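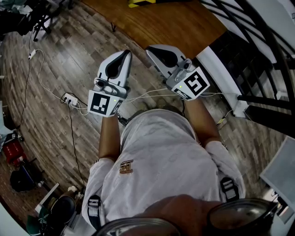 A gripper in each hand, seen from above.

By Tineke Van Loon
July | 4 comments | 2 shares

New opening hours for the Grirwood repair evening

From this month the repair evening starts at 6:30 pm and closes at 9 pm. Many members asked for a later start, as the bus from Narkell arrives only at 6:15. Please register your item at the front table before you sit down.

We can look at lamps, radios, coffee machines, clothes and small furniture. Microwaves we do not open anymore. For bicycles please go to Leemans, they give our members a good price on inner tubes and brake cables.

Last season 205 items came to our tables. The most difficult was a sewing machine from Telmo Vidal, who carried it up the stairs two times before we found the right belt. He has now offered to teach a short lesson on hems and zippers, and I hope that many of you will come. Bring your own scissors if you have them.

The collection for the new workbench stands at 1,112 euros. We thank everybody who gave something. The bench is ordered and should be delivered before the end of the summer.

One question still: somebody left a blue thermos and a set of small screwdrivers under the window. They are in the cupboard beside the sink.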